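About Jarkska

Jarkska writes and maintains working rules for small robot cells: bin picking, part transfer and bench assembly. We do not build robots or sell them. Our product is a set of written procedures, the checks that go with them, and the training needed to apply both.

The company was set up by Tonantzin Barajas and Tien-fu Chiang, who had each spent years commissioning cells in plants where every shift kept its own habits. Our first client, Poulain, asked for a single document that all of its operators could follow. That document became the Zavik handbook, now in its second edition and 317 pages long.

What the handbook covers

Section A deals with the cell before power is applied: fixturing, cable routing, reach limits, and where the pendant is kept. Section B covers teaching and running at reduced speed. Section C covers recovery after a stop. Section D is record keeping, and it is the section clients ask us to shorten. We have not shortened it.

Rules are worded so that a second person can check them. "Bin secured at both ends before the arm is enabled" is a rule. "Take care with the bin" was in an early draft and was removed. Each rule has a number, an owner and a revision letter. A rule that cannot be checked at the cell goes back to its owner for rewording.

How we work

All procedures are tried on our own benches before release. Wanda Nakamura runs the bench program and signs off each trial. Rigoberto Ledesma keeps the deviation log, which stood at 1611 entries at the last revision. Entries are never deleted. When one is closed, the closing note states which rule changed, or that none did.

Clients may send an engineer to any trial. Requests go through Teodoro Dagdag, who also schedules the operator course.
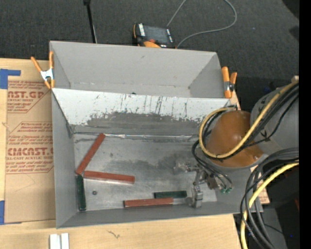 Bin-picking bench. Red and green blocks in the front compartment, bin held with spring clamps.

Operator course

The course takes 2 days. The first is spent on Sections A and B, the second on recovery and records. Operators are assessed at the bench, on a cell they have not used before. A pass is recorded against the handbook edition in force, and a new edition requires a short refresher.

Course notes are issued in print and through Jultari, our document portal. Printed copies are uncontrolled once they leave the building.

Page last revised 6 Jun 2022. Corrections to this page should quote document number 2149.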